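Suture thread deliveries cut after dye line stops at Evavcombe plant

Last updated: 4:40 p.m.
40 shares | 2 comments

EVAVCOMBE — Hospitals and veterinary clinics supplied from the Zokon thread plant will receive smaller deliveries of black braided suture through December, after the company stopped its only dye line for repairs.

Zokon told customers in a written notice that the fault is in the heating section of the dye bath. Temperature there drifted outside the permitted range during an overnight run, and the thread from that run was held back before packing. None of it was shipped, according to the notice. Undyed thread is made on separate equipment and is not affected.

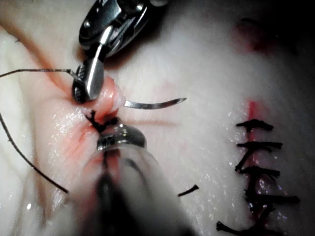

When will normal deliveries resume? Zokon expects to restart the line in December, once a replacement heating unit has been installed and a full test batch has passed strength and color checks.

Until then, the distributor Netetti is limiting orders. Its warehouse in Oral had 600 boxes of black thread in stock when the notice went out and is releasing them by account, with hospitals served first. Veterinary clinics and teaching programs are being offered undyed thread in the same sizes at the same price. Orders already confirmed will be filled in full, but standing orders are being reduced and must be approved again each month.

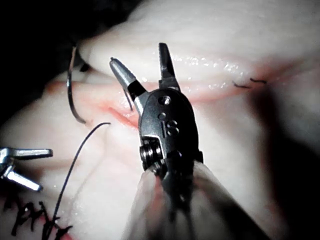
The limits apply to braided thread only. Single-strand thread, both dyed and clear, comes from another supplier and remains on normal terms. Needles are also unaffected, although most of the thread Zokon makes is sold with a needle already attached, and those packs cannot be assembled until dyed thread is available again. The plant has moved part of its packing crew to the undyed product in the meantime.

Netetti has asked buyers to check expiration dates before placing extra orders. Over 500 boxes were returned during an earlier shortage, the distributor said, many of them too close to expiration to be sold again. Returns of unopened boxes will not be accepted 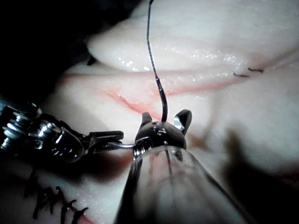 while the current limits are in place, except where the distributor has shipped the wrong size. Buyers with surplus stock may transfer it to another site under the same account if the lot numbers are recorded.
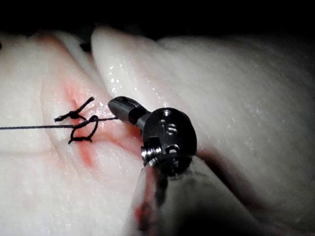 Dyed and undyed thread from the plant are made to the same strength specification, and the difference in use is mainly one of visibility. Undyed braid is off-white and can be hard to pick out during placement or removal. Black thread is easier to find on light tissue — the tied suture in the photo stands out against the whitish surface even with a small blood stain around it. Netetti advises clinics switching to undyed thread to note the change in the patient record so that staff removing the stitches know what color to look for.

Zokon said it will send customers a second notice when the test batch is complete.

Contact the newsroom | Copyright, all rights reserved | Back to top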